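I Went to See a Robot Do the Shopping

Posted 13 January 2026

My sister signed us both up for the open day at Flidix and then came down with a cold, which is how I ended up driving to Flavthorpe alone on a wet morning to watch a machine buy vegetables. I would like it noted that she has since called twice to ask if she missed anything good.

Flidix is in the old Gunness building, out past the tire place. If you grew up here you remember Gunness as where your uncle bought carpet. The sign is gone but you can still read the letters in the brick where it used to be. Inside they have put down a nice smooth gray floor and taken out everything that made it look like a carpet store, except the smell.

You get a sticker with your name on it and a number. Mine was 173. I never found out what the number was for. I kept expecting to be called, like at the deli.

The tour was led by Catherine Geddes, who talks fast and walks faster, and who told us in the first minute that the robot would be slow and that we should all get comfortable with that. Fair enough. I have stood behind people at the self checkout. I have trained for this my whole life.

The job is simple to explain. There are vegetables on one side and a shopping basket on the other. The robot is supposed to move the vegetables we want into the basket and leave the rest alone. It has two arms and a proper set of black hands, and it bends over the crates in a way that reminded me of my grandmother at a farm stand, deeply unconvinced by the turnips.

I had pictured something like a grocery aisle, with shelves and little price tags. It was wooden crates on the floor. When a man near me asked why, Catherine said shelves were easy to reach and floors were not, and that if you can pick up a cabbage from down there you can pick it up from most places. I can't pick up a cabbage from down there without making a noise, so I was rooting for it.

They let us call out an order. This went the way it always goes when you let a crowd call out an order. One person wanted potatoes, a kid wanted candy, and somebody's husband wanted to know if it could get him a beer. The kid was told that candy was a later project. He took it badly.

What I noticed most was the waiting. It reaches, and then it stops and thinks, and you find yourself leaning. A whole row of grown adults was leaning to the left, as if we could help. Then the hand closes and everybody breathes out. I've been to ball games with less tension in them, and the parking was worse.

The first order it muffed completely. It went for a potato, changed its mind, and came back up with nothing at all, and then carried the nothing over to the basket and let go of it very gently. I thought this was the best part of the day. Catherine said, without a flicker, that they had seen that one before. She said they had logged 2,406 pickups since the project started, and when I asked if that included the one we just saw, she said they would have to have a talk about it.

Long thin things are apparently harder than round things. Round things you can grab from anywhere. With a long one you have to decide which end you're dealing with, and then keep it from swinging around and hitting something. Leafy things are worse again, on account of having no clear place where they begin. I have never given this any thought, and now I can't put away groceries without feeling a little smug about my thumbs.

There was coffee afterward from Karras, the bakery on the corner, along with 11 kinds of small pastry set out on a table by the door. A human being handed them to us with tongs. It took her 2 seconds per pastry and she dropped none of them, and I felt that somebody should have been filming that, too.

Would I let one do my shopping? Not this year. It would be lunchtime before it got past the produce, and I don't trust it on avocados. But I stayed an hour longer than I meant to, and I'm going back in the spring if they'll have me. My sister can drive. 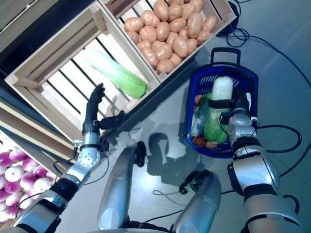
Sotiris Tsolakis: I went to the afternoon session and ours did the same trick with the invisible potato, so I guess it's a regular number. Did they tell your group why leafy stuff is so hard? We asked, and got a long answer about how the leaves bend when you squeeze them, and then the pastries came out and I lost the thread.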